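Hunwood packing room — notes, 31st March

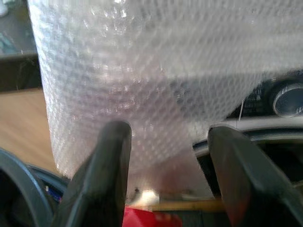
Bubble wrap, large roll.

Start 10 mins late. Last minutes ok, no changes.

Wrap — 223 parcels out since last meeting, most of it glassware for Gradeva. Getting through wrap too fast. Agreed one layer on boxed items, two on loose glass. Small bubble stays, no one wants the large.

Supplier — Jaiswal quote in, Ristberg still to come. Hold teh order till both are here.

Tape — 56 rolls on shelf, fine until May.

Benches — scissors keep going missing. Hooks to go up by the door. Offcuts in the bin not on the floor pls.

AOB — labels peeling, try other stock. Next meeting tbc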